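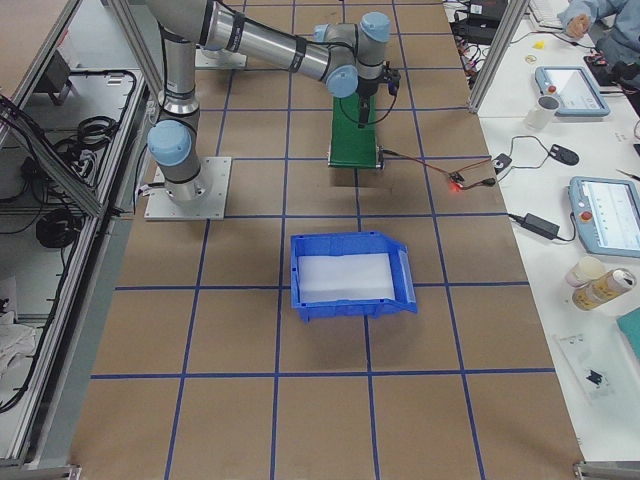 How Does a Team Buy a Robot?

Imagine that you want a new bicycle. First you save the money. Then you find that you also need a helmet, a lock and a pump. Buying a robot arm for a workshop is a little the same. The arm is the big thing, but many small things must be on the shopping list too.

Start with the job

At Henriques, a small workshop, the people did not begin with a catalog. They began with a question: what must the robot do? They wrote down 15 small jobs, such as picking up a part or pressing a button. Then they crossed out the jobs that a person can do better. Only 4 jobs stayed on the paper.

Make the list

A robot arm needs a strong base, so that it does not shake. It needs a gripper, which is its hand. It needs a teach pendant. This is a screen that you can hold, and with it you tell the arm where to go. On the pendant there is a red emergency stop button.

And then come the cables! Grown-ups forget the cables very often. They also forget the power supplies, the table, and the tape for marking the places on it.

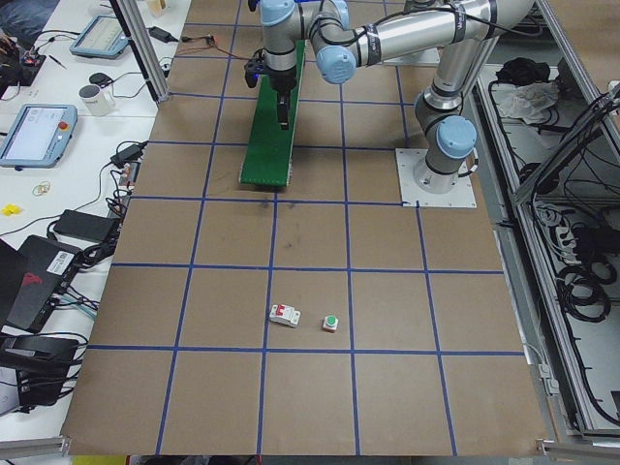 A gripper over the work table. The blue tape divides the table into cells.

Ask for two prices

The workshop asked two sellers, Vultex and Dratis, for a price. Vultex was cheaper, but the gripper was not included. Dratis cost more, and the training lessons were in the price. To compare them fairly, the team had to put the same things on both lists.

Keep some money back

Parts get old. A finger of the gripper can wear down, or a cable can break inside. For this reason a good budget has a line called "later." You do not spend this money on the first day.

Try it yourself

Choose a job for a robot in your home or classroom. Write down everything the robot needs for it, also the table and the plugs. Then show your list to a friend and ask what is missing.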